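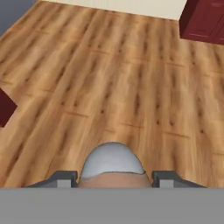
Will the robot do the dishes, one visitor wrote to ask us after the September session, and if so, could it come home with her? No, and we'd need it back by morning. The rest of what people ask before a Trillell open day is answered here.

When is the next one?
January 16, 2025, at the Hivport building on the Onmont side. Doors open at 4.

What will I see?
Trillell working in a simulated house, shown on the big screen from the gripper's point of view. It picks things up, carries them across a room and puts them down. You do this every day and get no audience at all.

Why simulated?
A simulated floor doesn't dent. We ran 900 practice pickups before the last open day, and 338 of them ended badly. Our landlord remains calm.

Can I drive it?
Yes, for 3 minutes, with the hand controller. Most people spend two of them looking for the object. Children tend to be better at it – please let them gloat.

How does Worku fit in?
Worku is the software that plans the arm's moves. If the arm stops and seems to be thinking, blame Worku.

Is there parking?
In theory. Take the bus.

Do I need to book?
Yes, by email. Tell us how many seats you want and whether anyone needs step-free access – the side entrance has a ramp.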